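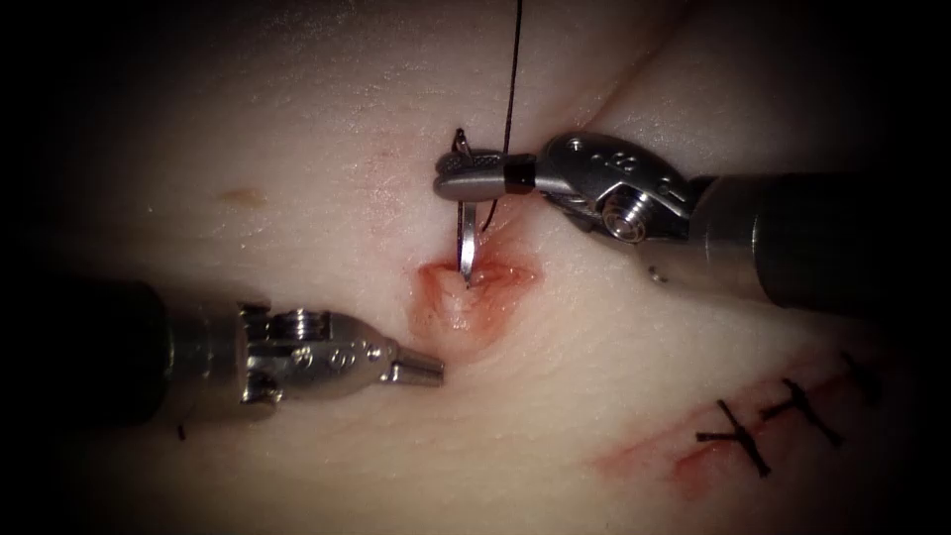
**Ticket:** Clutia suture pads, red transfer on cut edges and thread drag
**Site:** Pludcombe skills room
**Supplier:** Erholm
**Opened:** January 1, 2022
**Priority:** normal
**Status:** closed, one item carried over

## Fault as reported

Pads from the current Clutia carton show red colouring on the lips of the incision after a short period of suturing. The colour spreads on to the pale top surface and marks gloves and the bench mat. Users also report that thread drags in the second bite and that the edge tears if the knot is pulled down firmly. Pads from the previous carton did neither.

Requested: find the cause, say whether the carton can still be used, and advise on replacement.

## Stock details

- Pad: Clutia single-sided, pale top layer, red lower layer, no mesh
- Carton quantity: 50
- Opened so far: 10
- Thread: Tian practice thread, black, needle attached
- Storage: bottom shelf of the tall cupboard, flat, in original sleeves

The thread is from the same box as last term. It was ruled out early as the only cause but stays on the list, as a rough thread makes the drag worse.

## Log

**Entry 1.** Complaint reproduced on a fresh pad. Single straight cut made with a new blade, full length, through the top layer only. No colour. Second cut made deeper, into the lower layer. Colour on both lips as soon as the cut was opened and pressed shut again. So the colour comes from the lower layer and is not something carried in on tools or gloves.

**Entry 2.** Wiped the deep cut with a dry swab. Swab came away pink. Wiped again, still pink, fainter. A swab with a little washing-up liquid took more colour out but left the surface tacky, and the tacky area then picked up lint. Do not clean pads this way.

**Entry 3.** Checked an old-carton pad kept as a spare. Same deep cut, same swab. Swab clean. The lower layer on the old pad is a duller red and feels firmer under the thumb. The new one is softer and has a slight oily feel.

**Entry 4.** Asked Erholm whether the pad had changed. Reply received: the lower layer was reformulated and no change was made to the part number. They asked for the code on the carton.

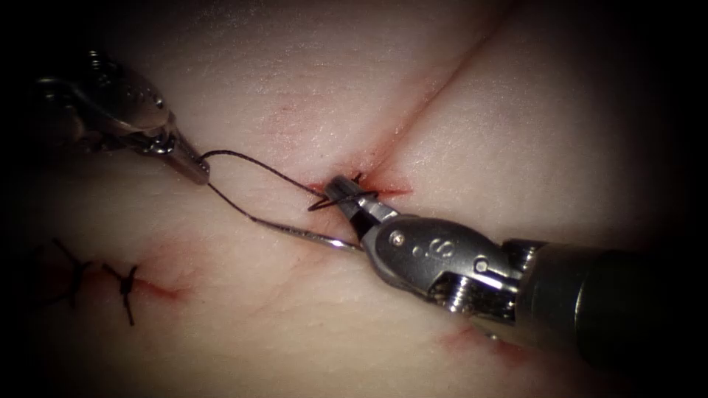
*Used pad, several cuts. Red on the lips of the central wound, pink smear on both sides of the long diagonal incision.*

**Entry 5.** Erholm suggested that cuts were being made too close together. Tested on one pad: two cuts well apart, then a third crossing the first. Where cuts crossed, the corners lifted and curled when thread was pulled through. Colour was heavier at the crossing than anywhere else on the pad. On the two separate cuts it was present but lighter. Spacing affects how much colour comes up. It does not explain why there is any.

**Entry 6.** Thread drag. Drew a length of Tian thread through a shallow cut, then through a deep one. Shallow: runs freely. Deep: catches, then releases in small jerks. Wiped the same thread with a dry cloth and repeated the shallow cut: runs freely again. The residue from the lower layer is coating the thread. Same test on the old pad showed no difference between shallow and deep.

**Entry 7.** Edge tearing. Placed simple interrupted stitches at two distances from the cut. Close bites tore on the new pad with moderate tension. Wider bites held. On the old pad both held. The top layer measures the same on old and new, as far as a plastic ruler can tell, so the likely difference is support from underneath. Not proven. Marked as probable.

**Entry 8.** Leftover thread tails. Several used pads had cut tails left in place. When these are pulled out later they bring colour to the surface and leave a small hole, which then opens under the next stitch if it falls nearby. Tails trimmed flush and left alone gave no trouble. Minor, but it accounts for the isolated red dots reported away from any incision.

**Entry 9.** Storage test. One new pad left in the warm cupboard above the radiator, one left on the usual shelf, both overnight. Warm pad noticeably softer in the morning, with a pink bloom on the inside of the sleeve. Shelf pad: slight bloom only. Heat makes it worse. The remaining pads have been moved to the outside wall cupboard.

**Entry 10.** Findings sent to Erholm with the carton code. They confirmed that 67 cartons went out with the same lower layer and offered an exchange for unopened sleeves. Opened pads are not covered. They would not say whether the old formula is coming back.

## Cause

1. Reformulated lower layer sheds colour and residue when cut into. Confirmed.
2. Residue coats the thread and causes drag. Confirmed.
3. Softer lower layer gives less support, so close bites tear. Probable.
4. Crossed or crowded cuts and pulled tails add to the marking. Confirmed, contributory only.

## Workaround until the exchange arrives

- Cut through the top layer only. If a session needs a deep wound, use one of the old pads.
- Start a fresh cut well clear of the last one. No crossings.
- Take wider bites than usual and stop tightening once the edges meet.
- Wipe the thread with a dry cloth when it starts to catch. No soap, no spirit.
- Trim tails flush. Leave them in.
- Put a sheet of baking paper between the pad and the mat.
- Used pads go back in a sleeve of their own, face up, not stacked.

The mat can be cleaned with warm water and washing-up liquid if it is done the same day. Marks left longer have not come out. One mat has been written off as cosmetic damage and stays in use.

## Follow-up

Exchange carton received, 40 pads, one for each unopened sleeve returned. Sample pad taken from the middle of the stack and put through entries 1, 6 and 7 again. Deep cut: swab clean. Thread: no drag. Close bites: one small tear out of the row, at a point where the blade had wandered, the rest sound. Lower layer is firmer, though still brighter than the old stock.

Shelf label changed to read "new stock" with the carton code written underneath. The part number alone is no use for telling the two apart — check the code on the end flap before opening.

**Carried over:** Erholm lists a meshed version of the pad at 400 grams. No sample yet. Separate ticket to be opened when one is supplied.

**Closed.**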